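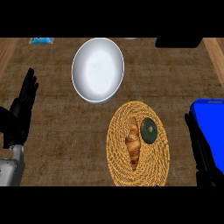
Figure 3. White bowl on the brown tabletop.

4. Results and discussion

4.1 Booking behaviour and dessert orders

The first question of the study was if guests who book a table in advance order dessert more often than guests who walk in. We used the order records of two restaurants, Kollero and Talavera, which both serve a full evening menu and print the desserts on a separate card. The records contain 1,488 tables. For 648 of them the booking was made before the day of the visit, and the others were same-day bookings or walk-ins.

In both restaurants the early bookings had more desserts per guest. The difference was clear at Kollero and small at Talavera. We think a part of this comes from the occasion of the visit, as birthdays and anniversaries are usually planned and the staff often know of them. When we removed the tables where a celebration was written in the booking note, the difference at Talavera disappeared completely. At Kollero it stayed, but it was weaker.

Henriques and Damgaard (2015) found a similar pattern in hotel restaurants, but they did not have access to the booking notes. Their result can therefore not be compared directly with ours.

4.2 Wording of the menu card

In February the dessert card at Kollero was changed. The old card gave only the name of each dish and its price. The new one added a short text on the texture and the main ingredients, written together with the pastry cook, Berenice Bautista. The prices stayed the same. Talavera kept its old card during the whole period and served as the control.

After the change, guests at Kollero ordered the chocolate tart and the almond cake more often. The sorbet lost orders. The total number of desserts per guest did not change much, so the longer texts seem to move guests from one dish to another. This agrees with the interviews, in which several guests told us that they had already decided to have "something sweet" before they read the card.

One weakness must be mentioned. The waiters at Kollero knew about the new card and some of them liked it very much. It is possible that they recommended the described dishes with more energy than before. Eyvindsson (2016) discusses this problem and suggests to rotate the staff between the restaurants, but this was not possible for us.

4.3 Shared portions

Sharing was difficult to measure. A table of four guests with two desserts can mean two guests who ate alone or four who shared, and the order record looks the same in both cases. Mengal proposed to count the extra spoons, and we tried this for a short time at Talavera. The waiters forgot to note them on busy evenings and we left these data out.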